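Ticket 298: Scanned letters arrive in the archive with wrong page order and some pages missing
Status: Closed
Product: Prondia document archive, scan import module
Opened by: Svenja Sperling, office administration, Ehlers

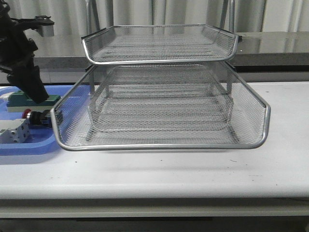

Svenja Sperling, first message

Hello support team,

Since the update in July we have a problem with the import of scanned letters. We scan the incoming post every morning as one big batch, with a separator sheet between the letters. Prondia should then split the batch and create one document for each letter. Before the update this worked well for a long time.

Now I see two errors. First, in letters with more than one page the order is sometimes wrong, for example page 3 comes before page 2. Second, sometimes the last page of a letter is missing completely. It is also not attached to the next letter. I searched for it by full text and could not find it.

It does not happen every day. Yesterday the whole batch was correct. Today three letters were wrong.

Our setup:
Scanner connected by network, it writes the files to a shared folder
Prondia import service runs on our server, it reads the shared folder
Format is single-page TIFF, 300 dpi, black and white, duplex on
Blank page removal is on

I restarted the import service and also the scanner. No change.

Kind regards
Svenja Sperling

Eckhard Reuter, support

Hello Ms. Sperling,

Thank you for the clear description. Please send me the following:

1. The import log of today (menu Administration, Import, Export log)
2. A list of the files in the shared folder, with time of creation, before the import takes them
3. The name of the scan profile

For point 2 you must stop the import service first, then scan a small batch, then make the list. Please use copies of old letters for this, so that no new post is affected.

Svenja Sperling

Hello Mr. Reuter,

The log is attached. The scan profile has the name "Post_in". I made the test with the stopped service and a small batch. All the files were in the folder and the numbers were complete and in the correct order. Then I started the service, and the import was also correct.

So I was not able to reproduce the error with the stopped service. I repeated it two times with the same result. With the running service I got one wrong letter in the second try.

I do not know if this is important, but the small batches seem to be less affected than the big ones.

Eckhard Reuter, support

It is important, thank you. If the files are complete when the service is stopped, then the scanner is working correctly. The problem must be in the moment when both are working at the same time.

In your log I found this line several times:

WARN import: file not readable, skipped, retry=0

The service tries to open a page while the scanner is still writing it. Normally it should wait and try again. In your installation the number of retries is 0, so the page is skipped. In some cases it is taken in the next run, and then it lands in the wrong position. If the letter is already closed at this time, the page goes to the folder "rejected". Please look there. The folder is on the server, below the import directory, and it is not visible in the full text search.

Svenja Sperling

I found the folder. There are 19 files in it and all of them are last pages of letters. I am very relieved, because the paper originals of the first week are already in the external storage and I did not want to order them back.

About the retries: I never changed this value. In my notes from the installation it is written "retries 5, wait 2 s". Can the update have changed it?

Eckhard Reuter, support

Yes. I checked this with the developers. The update moves the import settings to a new file. If the old settings file contained a comment line with a special character, the rest of the section was not read and the default values were used. The default for retries is 0 – this was not a good choice and it will be changed in the next version.

Please do these steps:

1. Stop the import service.
2. Open the new settings file and set retries to 5 and wait to 2.
3. Add the line: stable_check = on
4. Save the file and start the service.
5. Scan a big batch and compare the number of pages in the scanner display with the number in the import log.

With stable_check the service reads a file only if its size did not change between two checks. The import is a little slower with this setting.

Svenja Sperling

I did all the steps. The first big batch had 255 pages in the scanner display and 255 in the log. The second had 320 pages, also the same in both. I looked through the letters with many pages by hand and the order was correct everywhere. The warning is still in the log sometimes, but now with retry=1, and after it comes "file read OK".

One more question. How do I bring the rejected pages back to their letters? If I copy them to the import folder, they become new documents.

Eckhard Reuter, support

Please do not copy them to the import folder. Open the letter in Prondia, choose Edit, Insert page, From file, and select the page from the rejected folder. After this the full text is created again during the night. The change is written in the history of the document, so your auditors can see it.

Svenja Sperling

All pages are back in their letters. I also corrected the wrong order in the older ones, this works with drag and drop in the page view. The import had no errors the whole week. From my side the ticket can be closed. Thank you for the patient help.

Eckhard Reuter, support

Closed. Cause: retry value lost during update. Internal reference added for the correction of the default value.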